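Cloth slipping out of parallel grippers — change the fingers or change the gripper?
Posted by Mitra Rezaei, 2020-02-20

I've got two arms set up for folding laundry and I'm comparing the Ferix gripper with the Feltard. Same controller, same wrist cameras. Over 41 pickups of a cotton shirt, the Ferix dropped it 3 times and the Feltard 20. Is the Feltard just wrong for fabric, or would softer finger pads fix it?
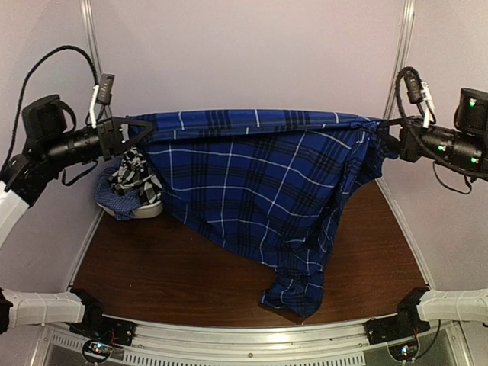
Grip force is the one setting I've left alone on both. I lift by the two upper corners and pull until the top edge is close to straight. With the blue plaid shirt a lower corner still rests on the table while the rest sags between the arms, so I don't know how much of the weight the fingers are really holding.

Malte Wegener
Pads first. We had the same trouble with hard plastic fingers and glued on strips of silicone sheet. Also lift higher before you count a pickup as good — if part of the shirt is still on the table you aren't testing the full load.

Savita Chaturvedi
Just get the Ferix.

Orestis Chatzigeorgiou
Check the pull as well as the grip. If one arm lags, the other drags the cloth out of its fingers. Log both wrist positions and slow the stretch down before you spend any money.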